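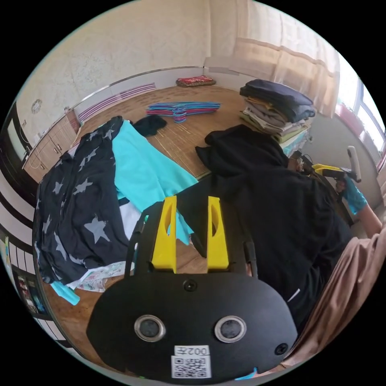 Clothes on the floor, a folded stack by the window, and a pair of hand-held grippers.

Can a machine do your laundry yet? I've been asking that in this column since I had hair, so when Pendero, the small automation outfit over in Feltum, put out its summer progress note on folding, I read the whole thing with a cup of coffee and a basket of my own wash sitting there making me feel guilty.

The short version is that they're getting somewhere, slowly. Pendero says its two-armed machine, which they call the Chuensuk, now folds a plain T-shirt correctly 95 times out of 100 when somebody lays the shirt flat in front of it first. That's better than my kids ever managed! But give it a mixed heap, the kind most of us have on the bedroom floor, and the number drops to 27. Sleeves turned inside out are trouble. So are big pieces with a busy print, and so is anything dark lying on top of something else dark.

What I liked is how they're going about it. The folding is taught by people, with grippers held in the hand, working through ordinary clothes in ordinary rooms. You pick up a corner with the fingers, bring it over, let go, and do it again with the next thing (and the next, and the next). If you've ever tried to fold a sweatshirt wearing oven mitts, I think you'd have some sympathy. Two fingers are fine for a hem. They're a lot less fine for a collar, and I don't even want to think about a fitted sheet.

Speed is the other sticking point. The note puts the Chuensuk at 50 seconds for one shirt on a good run. I timed myself at the kitchen table and I'm a good bit quicker than that, and I was watching a ball game. Pendero's answer is that the machine doesn't mind working while you're out of the house, and okay, fair enough, I'd take a slow helper over no helper.

There's a shop-floor side to this too. The dry cleaner and laundry service in Vundcombe has agreed to try 2 of the machines in its back room starting in December, on towels and pillowcases only. Those are flat, they're square and they come in by the cartload, so it seems like a sensible place to begin. Shirts will stay with the regular crew, who I'm told were pretty relaxed about the news once they heard the machines can't do buttons.

Hangers aren't on the list yet either. Getting a blouse onto one takes both hands and a little shoulder wiggle, and Pendero lists it under "later" with no date next to it. Matching socks is on the same page. I was hoping for better news on socks.

No price has been given for a home model, and the company isn't taking orders. They do plan to post another set of folding results after the Vundcombe trial gets going – I'll pass along the numbers when I have them. My own basket got done by hand, by the way, except for the sheets, and those are in a ball on the closet shelf.

August 2023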